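Robot club, the long version

December 15, 2019

I promised my mum I would write up what robot club has been doing since October, mainly so she stops asking me on the phone while I'm trying to cook. So, Mum, get the kettle on.

For anybody else reading, I joined the evening robotics club at Arard in the autumn because Gwawr talked me into it. Gwawr Craddock runs the thing, more or less, in that she has the key to the room and shouts when it's time to go home. I can write a bit of Python and I once soldered a doorbell. Those were my qualifications! It was fine, they gave me a biscuit and a login.

We split into teams in the second week and each team picked a name off a list of places somebody had made up for a board game years ago. We are Trakavholm. The other lot are Vimwood, and they have been insufferable about it ever since because Vimwood is easier to spell.

The challenge is the Parry Cup, which is a tidying-up competition. You get a virtual room with a robot arm in it and some household bits and bobs lying about, and your program has to pick up whatever the judges call out and put it where they say. All of it happens in simulation, so we haven't broken a single real thing, which is lucky given how October went. In our first proper go the arm went straight through the table as if the table were soup. Gwawr laughed so much she had to go and stand in the corridor.

That one was my fault. I had typed a height in centimetres where it wanted metres, and then "fixed" it in the wrong direction. There is now a sticky note on my monitor that says METRES in red felt tip – I did not put it there.

After that we spent most of November on grasping, and this is where I got properly hooked (sorry to everyone I have cornered at parties). Picking up a bowl is lovely. It has a rim, you pinch the rim, off you go. A book standing up is all right too if you come at it from the correct side. Keys are a nightmare. They are flat, they are thin, and every bunch lies differently, so you have to decide which bit you're going for. Ring? Fob? The key itself? We argued about this for a whole evening. I was firmly in favour of the fob, because it's the fattest part and I like an easy life. My teammates wanted the shank, on the grounds that two flat fingers on a straight bit of metal ought to behave better than two flat fingers on something round.

We settled it by running the lot. The simulator lets you leave it going overnight, so we set up 3388 attempts with the keys dropped at different angles and went home to bed. I have never been so keen to look at a spreadsheet at breakfast. The shank won comfortably and I had to buy the crisps.

Since then the keys have been my job. Mostly that means watching the arm come down, stopping it just before it closes, and fiddling with the numbers for the fingertips. Too high and it shuts on nothing. Too low and the fingers jam into the tabletop and the whole arm goes stiff and sulky until you reset it. 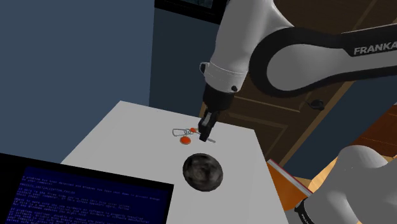

I've got quite fond of that bit, the creeping down. You find yourself leaning forward in your chair as if it will help. Vimwood have a completely different way of doing it, where they come in at a slant and sort of scoop, and it looks much cooler than ours. I'm not going to say whether it works better. I'll say that we are 2 points ahead of them on the practice table and leave it there.

Still on the list before the cup: get it to cope when two things are close together, stop it taking the scenic route back to the start position, and write the report. I keep volunteering for the report and then not opening the file. It has to be under 3000 words and at the moment it is a title and a drawing of a duck.

We're off now until after Christmas. Gwawr has said we are not to work on it over the holidays, and has also sent us all a reading list, so I don't know what to make of that. I've copied the project onto my old laptop just in case there's a quiet afternoon.

Mum, I'll bring the pie dish back when I come down.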